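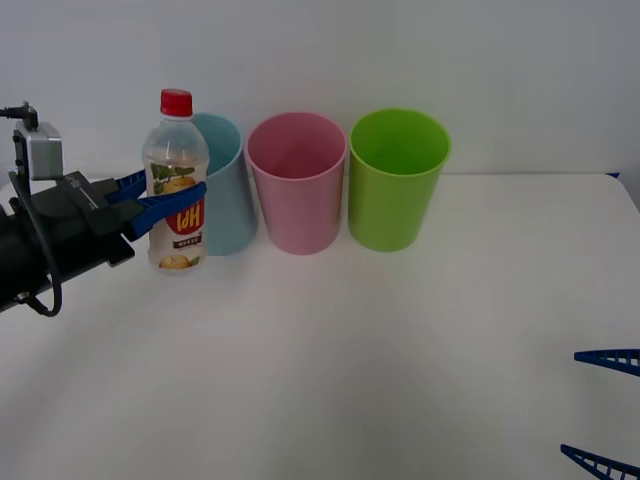 Last updated: 4 June 2026

Grimano Pauses Two-Arm Beverage Program After Arm Declines to Let Go

Company publishes findings, apologizes to carpet

WAKIVWOOD – Grimano, which makes control software for tabletop robot arms, has paused demonstrations of its two-arm drinks handling program following a fault in May that left one arm holding an open bottle over a keyboard while the software reported that the task was complete.

There were no injuries. The keyboard did not survive. A section of carpet tile has been replaced at the company's expense, and the landlord has been gracious about it.

The fault occurred at Grimano's test bench in Wakivwood during a rehearsal for a customer visit. The job is a simple one to describe. One arm holds a bottle, the other takes off the cap, and the drink goes into the cups standing on the table. A person can do this while talking on the phone. Two robot arms can do it too, provided they agree on who is holding what.

On the day in question they did not agree. The arm with the bottle had finished its first pour when the program asked for a handoff to the second arm. The second arm closed its fingers a little short of the bottle, felt the two fingertips touch each other, and took this for a firm grip. It then told the first arm, in effect, "Got it."

The first arm, to its credit, did not believe this. Its own fingers still registered a load, so it held on. Unfortunately the program had already moved to the next step, which was to carry the bottle back to its starting place, and it sent that motion to both arms. The one with the bottle swung wide of the table and tipped. The one without the bottle carried out its half of the move with great care.

"We had a machine that was confident and wrong and a machine that was doubtful and right, and we had written the software to listen to the confident one," said Sunita Rosenthal, chief executive of Grimano. "I have sat in meetings like that."

The operator pressed the stop button. This is where the second fault came in, and it is the one the company takes more seriously. The button halted both arms as designed, but the stop routine had been set to open all fingers after a delay of 30 seconds, so that staff could clear the bench. That setting made sense when the program handled foam blocks. It makes less sense with an open drink hanging in the air next to a workstation. The operator was reaching for a towel when the delay ran out.

Grimano asked Tatham, an outside safety consultancy, to review the incident. Its reviewer, Kazimiera Sowa, was given the logs, the source code and a chair at the bench. Her report makes the following findings:

- The grip check relied on finger pressure alone and could not tell a bottle from another finger.
- The handoff step accepted one arm's word without asking the other.
- The delayed release should have been removed when liquids were introduced. The change had been proposed in writing and then left in a list of things to do later.
- The workstation was too close to the table.

The report runs to 24 pages. The last finding takes up one line of it, and staff at Grimano say they would have preferred it to be longer, with perhaps some mention of how small the room is.

The company has accepted all of the findings. The delayed release is gone. After a stop, the fingers now stay exactly where they are until a person with a hand on the bottle tells them otherwise. A handoff now needs both arms to report a load at the same time, and the giving arm must feel the weight change before it opens. The workstation has been moved to the far side of the room, where its user reports a better view and a worse chair.

Testing restarted with the cap left on. Grimano has set itself a target of 300 handoffs in a row without a false grip before any bottle is opened on the bench again. If one fails, the tally goes back to zero. This rule was suggested by Anika Pruitt, the test engineer who was at the stop button in May, and it was her keyboard.

"People ask if I was frightened, and I wasn't. It moves pretty slowly," Pruitt said. "I was annoyed. I watched it say 'success' on the screen, and then I watched the screen get wet."

Pennington, the catering supplier whose visit was being rehearsed, has been told about the fault and has put off its trial until the new tests are finished. "They called us before we had to ask, and they sent the whole report," said Gwendolyn Castellanos, who manages equipment buying at Pennington. "Our staff spill things as well. But when they do, they don't tell me it went fine."

Grimano advises other users of its two-arm software to turn off the delayed release if they are handling anything that can pour, drip or shatter. The setting is found under Stop Behavior and was, until this week, on by default. An update that switches it off is available now. Users who cannot install it right away should keep a hand under the object before pressing stop for a planned pause. In an emergency, press stop and let the object fall.

Customers with questions may write to Loredana Ferri, head of support, who will reply within one working day. She asks that people say which version they are running, and that they back up their files first if a drink has already been involved.

14 shares | 3 comments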